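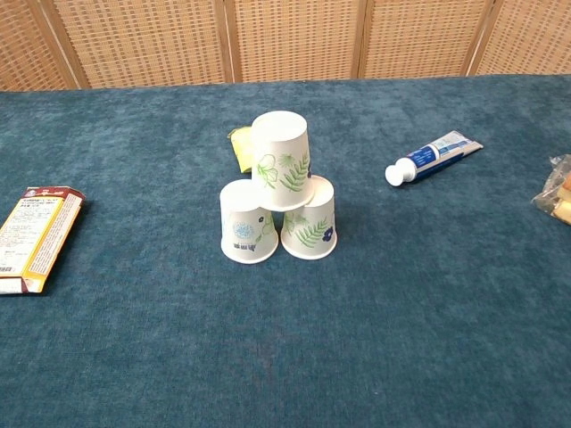
Three paper cups, upside down, two under one.

Notebook, Wednesday, after last period

Ran the Drilska ramp lesson with the Algebra 2 group today. For anyone reading who wasn't in on the planning: students roll a marble down a grooved board, let it run out along the floor, and try to find a rule linking release height to how far it goes before it stops. The hope is that they reach for a straight line, find that it works suspiciously well in the middle of the data, and then get uncomfortable at the ends. The hope was mostly mine.

Setup took longer than the plan claims. The plan claims five minutes. I had written the plan, so I have only myself to be annoyed with. The boards had warped a little over the summer and two of them now steer left, which gives the marble a career in the baseboards. I swapped them for the shelf offcuts from the Breathnach order and sanded the grooves with a pencil wrapped in sandpaper. Good enough. The rough one at the end of the row is still rough and should be given to a group that enjoys complaining.

Release heights were 100, 200 and 300 millimeters. Last year I let students choose their own and got one group whose heights were all within a finger's width of each other, along with a beautiful graph of nothing at all. Fixing three heights solves that and creates a new problem: with three points everyone draws a line and goes home. Next time I'd fix those three and make each group pick two more, with at least one lower than 100. The low end is where the interesting trouble is, where the marble barely gets going and the carpet tile has opinions.

What I asked first: "If you double the height, what happens to the distance?" Nearly every hand said it doubles. Fine. I wrote that on the board and left it there all period, which felt a bit mean by the end.

What they did with it:

Groups on the smooth floor got something close to doubling from 100 to 200 and were pleased with themselves. Then they used their line to predict 800 and ran into the fact that we don't have a ramp that tall. Good argument followed over whether a prediction you can't test is worth writing down. I kept out of it, apart from moving a chair.

Groups near the door had the draft strip to deal with. Their marbles stopped dead at it every time, so their distance was the same for 200 and 300. One group wrote "the function is constant after 200," and I have to say that as a description of their data it's flawless. I asked what the domain was. They said the floor.

The table by the window measured from the top of the ramp instead of the bottom. Their intercept was enormous. I was about to correct it, then noticed they were having the best conversation in the room about what the intercept meant, so I went away again. They sorted it out with ten minutes left. I'd like to claim that as a teaching move.

Graphing went onto the Zundance sheets, the ones with the pale grid. The axis on those is printed with too few squares for 300 unless you think about scale first, and half the room didn't. Several graphs climbed off the paper and continued on tape. I was going to switch to the wider grid but I've changed my mind. Having to pick a scale is the most useful five minutes of the lesson and it costs nothing except tape.

Things that did not work:

The Pleltance timer app. We don't even need times for this version. I left it in from an older draft and three groups dutifully timed everything, then asked me what to do with the numbers. I said "keep them," in the voice of someone with a plan. Cut from the handout.

The word "rule." I use it to mean an equation. A good part of the class took it as a classroom rule and wrote "do not push the marble." Changing it to "formula," or maybe just "write how to get the distance from the height."

Exit slip question was "Where would you trust your line, and where wouldn't you?" Better answers than I expected. Best one: "I trust it where we measured and a little past, like a friend of a friend." Pinned that one up over the sink. Weakest was "I trust it," no further comment, and a drawing of a marble with a face.

Open question for the department: do we give them the curve at the end or leave it with the line? I lean toward leaving it. The day after, I'd put everyone's points on one big graph, smooth floor and carpet together, and ask why there seem to be two stories in it. That also saves me pretending the door group's data never happened.

To do before the next class runs it: more marbles (two went under the radiator and I'm not going in), fresh tape on the start lines, move the door group. Or don't move them and put somebody stubborn there – I haven't decided.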